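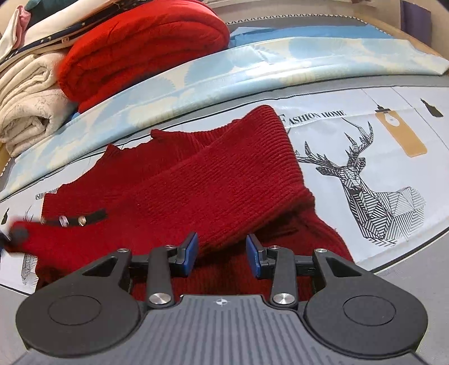

Runoff Questions, Answered With a Raised Eyebrow

Readers of the Celtstead Ledger have been sending in questions about the Storkberg district council runoff since the first-round count was posted. Costel Omerović answers them below. We update this page when there is something to update.

Why is there a runoff at all?

Because no candidate got more than half the vote. Danai Bakalis finished first and the sitting council member, Kurken, finished second. Under the district charter the top two go through and everybody else goes home. The margin between them was 153 votes.

Bakalis says she "won the first round." Did she?

She came first in it. There is no prize for that. Her mailers use the word "won" in large type and the word "runoff" in very small type, and I would read both. A candidate who leads a crowded field has shown that she has a base. Whether she has anything beyond the base is what the second vote is for.

Kurken says the other candidates' voters are "coming home" to him. Is there any evidence?

I asked his campaign for some and got a list of endorsements. Two of the eliminated candidates have backed him. Endorsements tell you what two people plan to do with their own ballots. I have seen no public poll of this race, and I would be careful with anyone who quotes you a private one without showing the questions.

How many people voted the first time?

The posted total was 1,818 ballots. Both campaigns have called that a sign of energy. It is a low number for a district this size, and runoffs often draw fewer people than the round before. If you have been told your vote won't matter, compare the total with the margin above and make up your own mind.

Do I have to vote for the same person I picked in the first round?

No. You don't have to have picked anybody. If you were registered by the deadline and sat out the first round, you can still vote in this one. We keep hearing that first-round voters are "locked in." I have tried to find where that started and can't. It is wrong in any case.

Can I write in a name?

Not in the runoff. The charter allows write-ins in the first round only. A ballot with a name written on it will be counted as blank in this contest, whatever the flyer on the laundromat window says.

When do the polls open and close?

Seven in the morning until eight at night. If you are in line at eight, stay in line. You are entitled to vote.

My polling place moved. Was that done on purpose?

It was done on purpose in the sense that somebody signed a form. Two locations on the east side were combined, and the clerk's office cites the cost of staffing. The Bakalis campaign says the change hurts her neighborhoods. That could be so – the east side was her best area – but the notice went out before the first round, when it wasn't clear who would be hurt by what. I have asked for the emails. So far I have received a letter telling me my request was received.

What is the Zupan contract and why do both of them keep bringing it up?

Zupan holds the district's trash hauling contract. The council renewed it in April without taking other bids. Kurken voted yes. Bakalis calls it a giveaway and promises to cancel it on her first day.

She can't. A single council member can't cancel anything, and the contract has an early exit fee which she has not mentioned at any event I attended. Kurken, for his part, says the renewal "saved taxpayers money." Compared to what? With no other bids there was nothing to compare it to. I have put that question to him twice and have been thanked for it twice.

Is it true that Zupan is paying for Kurken's campaign?

The company itself has given nothing that shows up in the filings. People who list Zupan as their employer have given to him, and a smaller number have given to her. That is legal. You may still find it interesting. The filings are kept at the clerk's counter and you can ask to read them without saying why.

Bakalis says property taxes will go up 24 percent if Kurken stays. Where does that number come from?

From adding up every item on a wish list the budget office drew up for a workshop, then assuming the council passes all of it in one year and gets no grants. The list is real. The 24 percent is something her campaign made out of it. Kurken's answer, that taxes "will not rise under any plan of mine," is no better, as he has not released a plan.

Will there be a debate?

There was supposed to be one at the high school. Each side blames the other for the cancellation. The organizers say they offered 32 minutes of open questions from the audience, and that neither campaign liked it. I believe the organizers.

What does the council seat actually control?

One vote out of seven on the budget, zoning appeals and the larger service contracts. It does not control the schools, the state highway or the hospital, all of which have come up in speeches. When a candidate promises you something, it is fair to ask whether the office can deliver it and who the other three votes would be.

When will we know who won?

Unofficial numbers should be up the same night. Mail ballots that arrive by the close of polls are counted with the rest. Late ones are not counted, so if you haven't mailed yours by now, take it to the drop box at the clerk's office.

If the gap is under half a percent there is an automatic recount. A candidate may declare victory before then. Candidates may say what they like, and it changes nothing about the count.

Who does the Ledger endorse?

We don't endorse in district races. Both campaigns have accused us of secretly favoring the other one, in letters that arrived the same afternoon. They are both on the letters page.

How do I report a problem at the polls?

Tell the head poll worker first, and ask for the incident to be written down. Then call the clerk. Then, if you like, write to us – with the time, the location and what you saw yourself. We get plenty of messages that begin "my cousin heard." We would prefer to hear from the cousin.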